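**Incident file, gripper unit 2, Cendport**

The stop was logged at 389 cycles into the shift. The cause field read GRIP FORCE LOW, and the operator field was blank. I filled in the operator field first. It was mine.

Cendport had two hand units and one arm. The hand units were for teaching: a person held the grip, closed the fingers on a part, lifted it and set it down, and the arm later worked from the record. Murkon supplied the fingers. Junadar wrote the software that read the force and decided whether a grip was good. I was paid by Lyons, who owned the building and the boxes, to decide who was at fault when a box hit the floor.

A box had hit the floor. It came down from the arm at shoulder height, landed on a corner and slid under the guard rail into the walkway. The walkway was clear at the time. The rule treats a clear walkway and an occupied one the same way, so the cell was locked out and I was given 48 hours.

I began with the arm. The air line held pressure. The wrist bolts were at torque. The fingertip pads on the arm were new, fitted that week, square at the edges and clean. I pulled each one and weighed it. I put the dropped box back on the fixture and had the arm lift it 25 times at low speed with the gate shut. It dropped the box twice. Both times the force reading was steady, and both times the software called the grip good until the box was gone.

That ruled out the simple answer. A slipping pad shows up as a slow fall in the trace. These traces were flat, then zero. The arm was holding exactly as hard as it had been told to hold, and it had been told wrong.

The numbers it had been told came from the hand units, so I read back through the teaching sessions. Unit 1 was fine. Unit 2 was fine until May. From then on its closing width crept down by a small amount each week, and the force value crept down with it. The software had taken this for skill. It assumed the people holding the unit were learning to grip more lightly, and it passed the lighter grip on to the arm.

I signed unit 2 out of the cage, took it to the bench and opened the fingers over the table. 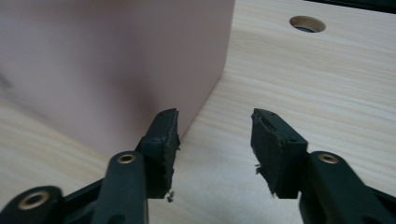 Replace the pads and close the file, Murkon wrote back within the hour. Wear on the inner face is normal, the message went on, and the pads are a consumable item. The interval is in the manual.

I looked up the interval. It was given in cycles of the arm. For the hand units the table had a row, and the row had a dash in it.

I did not close the file. I measured what was left of both inner faces at four points and entered the values next to the closing widths from the log. The missing rubber matched the drift to within the error of my caliper. With the face broken up, the fingers had to travel farther to meet a part, and the ragged edge gave way before the sensor saw any load. Each box had been held mostly by the people's own wrists, which tilt without being asked. The arm did not tilt. It copied the force and left out the wrist.

Junadar's reply came in overnight and was longer. They could add a check on closing width against a steel gauge at the start of each session. They could not say which of the stored grips had been taught with bad pads. There was no field for pad age, and there never had been.

So I sorted them by hand. Everything taught on unit 2 after the first of the drift was marked unusable, including eleven sessions of my own. I remembered some of them. I remembered the boxes feeling a little loose and turning my hand under them to keep them level. I had thought I was getting tired.

The finding was filed on 11/7/21, with an hour left on the clock. Primary cause: worn fingertip pads, hand unit 2. Secondary cause: no pad interval for hand units, and no gauge check. Under contributing factors I wrote that operators had corrected for the fault without reporting it. The form asked for the number of operators. I entered all of them.

The new pads came in a plain bag. I fitted them, closed the fingers on the gauge and wrote down the width - 0.1 over nominal, inside the limit. Then I opened the gate log, unlocked the cell and ran the arm empty for the rest of the shift.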